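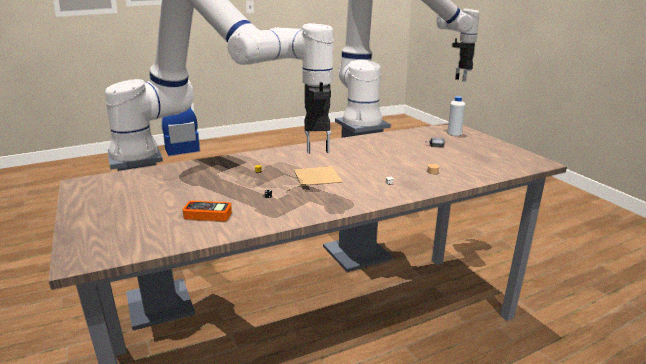
What Is a Treaty, Anyway?

When I was little I made a deal with my sister. She got the top bunk in the winter and I got it in the summer. We wrote it on the back of a cereal box and both signed it in purple marker. Countries make deals like that too, only with a lot more pages (and usually no purple marker). A deal between countries is called a treaty.

To see how it works, I'm going to make up 3 countries: Silturov, Brutumex and Montecinos. They all sit beside the same big lake, the Prarnstead, and they all love fish. Silturov has 300 fishing boats! Brutumex has 30. After a while the fish start getting scarce, and everybody blames everybody else.

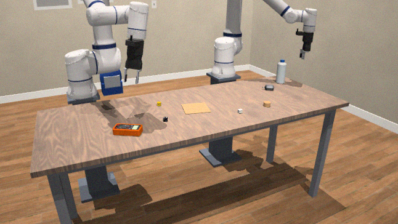 So the 3 countries send people to talk. These people are called diplomats, and talking is most of their job. They talk about how many fish each country can catch, and who will check, and what happens if somebody cheats. It can take years. My cereal box took one afternoon, and even that had some yelling in it. 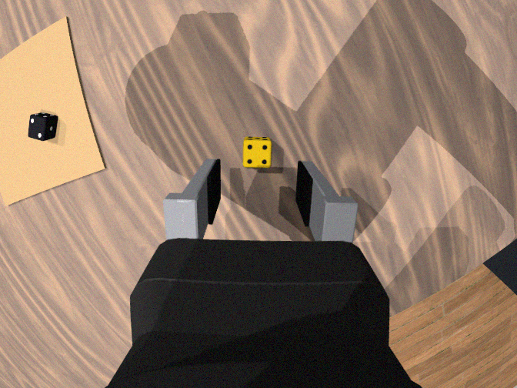 Why don't they just let luck decide? It would be a lot quicker. Say they rolled a die, like the little yellow one up there, and it landed with the four on top. Four boats for you, sorry, next! But a country with lots of hungry families isn't going to be happy with that, and a country that thinks a deal is unfair may not stick to it. That's why they keep talking until everyone can say yes.

When the words are finally ready, the diplomats sign. You'd think that would be the end, but for lots of treaties there's another step with a funny name - ratifying. It means each country takes the treaty home and officially agrees to it, often with a vote. Suppose Silturov and Montecinos ratify and Brutumex doesn't. Then only 2 countries are bound by it, and whether the treaty can even start depends on what its own rules say. Some treaties wait until enough countries have joined.
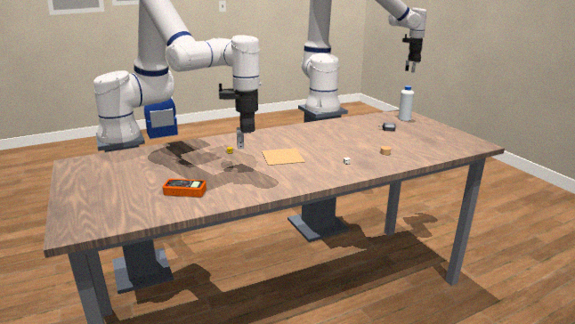 Two robot arms and a long table.

Now, what if Silturov breaks its promise? There isn't one big police force for the whole world. The other countries can complain, or stop trading with Silturov for a while. Sometimes they can go to an international court, where judges listen to both sides.

Words to know
Treaty: a written agreement between countries
Diplomat: a person who speaks for their country
Ratify: to officially agree to a treaty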